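Projektbericht: Ordnung und Erreichbarkeit im Küchenunterschrank
Studienprojekt im Modul Wohnen und Haushaltsorganisation
Verfasser: Gervasio Cabral
Abgabe: 2020-07-01

1. Ausgangslage und Fragestellung

Unterschränke mit Drehtür gehören zur Grundausstattung vieler Mietküchen. Sie bieten viel Volumen, werden im Alltag jedoch häufig nur im vorderen Bereich genutzt. Der vorliegende Bericht untersucht, wie ein solcher Schrank eingeräumt werden sollte, damit häufig benötigte Gegenstände ohne Umräumen erreichbar bleiben. Betrachtet wurde die Übungsküche Eddale, deren Einrichtung einer kleinen Wohnküche entspricht. 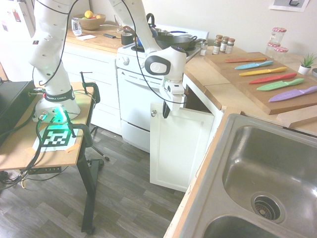 Lesezeit: 3 Minuten

2. Beschreibung der Küche

Der weiße Herd steht zwischen den Arbeitsflächen. Links davon liegt eine helle Holzplatte über weißen Schränken, auf der unter anderem eine Holzschale mit Obst ihren Platz hat. Rechts des Herdes stehen ein Salzstreuer aus Glas und drei kleine Gewürzgläser mit Metalldeckel. Pfanne und Topf befinden sich auf dem Kochfeld. Die Unterschranktür ist weiß, mit abgesetzter Füllung und einem kleinen runden Metallknopf nahe der oberen linken Ecke. Geöffnet ragt sie in den Raum und beansprucht Bewegungsfläche vor der Arbeitsplatte.

3. Vorgehen

Die Erhebung umfasste 80 Entnahmevorgänge an 6 Terminen. Verglichen wurden zwei Ordnungen: die Sortierung nach Größe und die Sortierung nach Häufigkeit der Nutzung. Für die zweite Variante wurde das Stecksystem Skundex der Firma Ladum eingesetzt, das den Innenraum in eine vordere und eine hintere Zone teilt. Erfasst wurde jeweils, ob vor der Entnahme ein anderer Gegenstand bewegt werden musste.

4. Ergebnisse

Bei der Sortierung nach Größe standen hohe Töpfe hinten und niedrige Schüsseln vorn. Diese Anordnung wirkte übersichtlich, führte aber häufiger zum Umräumen. Bei der Sortierung nach Nutzung ging dieser Aufwand zurück – am deutlichsten bei Deckeln und Sieben, die nun senkrecht in der vorderen Zone standen.
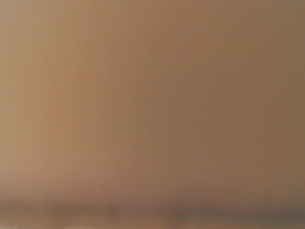
Wie tief sollte die vordere Zone sein?
Für die untersuchte Küche haben sich 30 cm bewährt. Teller und mittlere Töpfe passen hinein, und der hintere Bereich bleibt für selten gebrauchtes Geschirr frei.

5. Einschränkungen und Ausblick

Untersucht wurde ein einzelner Schrank, weshalb sich die Ergebnisse nicht ohne Weiteres auf Auszüge oder Eckschränke übertragen lassen. Offen blieb ferner, ob die Ordnung über längere Zeit eingehalten wird. Eine Nacherhebung ist für November vorgesehen.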